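Filska Wallpaper: Frequently Asked Questions

Ordering, measuring, hanging and returns. If your question isn't covered, write to Zineb El-Sayed in customer service or use the form on the contact page.

How do I work out how many rolls I need?

Measure the height and width of each wall and enter them in the calculator on the product page. Count doors and windows as wall unless they are wider than a full strip. Order all your rolls at the same time so they come from one batch.

What is the batch number and where do I find it?

It is printed on the label inside the wrapper, next to the pattern name. Colors can shift a little between print runs. Check that every roll has the same number before you cut anything. If you need one more roll later, send us the number and we will look for a match.

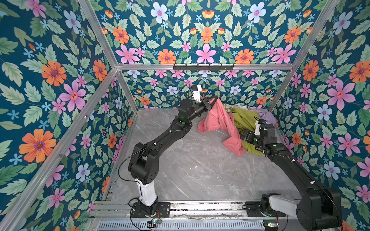 Can I order a sample before I buy?

Samples can be ordered from any product page, with a limit of 6 per household. They are cut from full rolls, so a large pattern may not show its whole repeat. Tape the sample to the wall and look at it in the morning and again at night with the lamps on.

What kind of paste should I use?

Rateo is our non-woven line, and the paste goes on the wall. Zosix is a traditional paper. Paste the back of each strip, fold it loosely and leave it for the time given on the label. Ready-mixed paste is fine for both.

Do I have to remove the old wallpaper first?

Yes. Old paper can lift when the new paste soaks into it, and the seams will show through. Strip it, wash off the leftover paste, fill any holes and let the wall dry overnight. Bare plaster needs a coat of primer.

Should a large floral go on one wall or all of them?

Either works. On all the walls, start in the least visible corner, which is often the one behind the door. The pattern will almost never meet perfectly where the last strip joins the first. On a single wall, center the first strip and work outward.
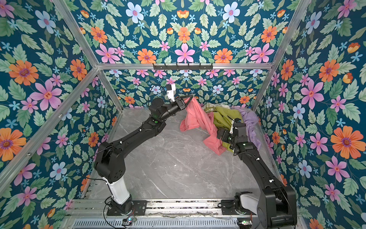 Large floral on a deep teal ground, used on the back and side walls.

How do I match the pattern at a corner?

Don't wrap a full strip around an inside corner. Measure from the last strip to the corner in three places, add half an inch to the largest figure, and cut the strip to that width. Hang the offcut on the next wall with a plumb line and overlap the extra half inch.

Can I use it in a bathroom or kitchen?

Rateo can go in a bathroom with a working fan, away from direct splashes. We don't recommend Zosix for either room. Keep both away from the wall right behind a stove.

Can you recommend an installer?

In our delivery area we send customers to Abdel Hamid, a separate company that gives its own quotes. Please book them after your rolls have arrived.

What can I return?

Unopened rolls in their original wrapper. Samples, cut rolls and special orders can't be returned. Put your order number on the outside of the box.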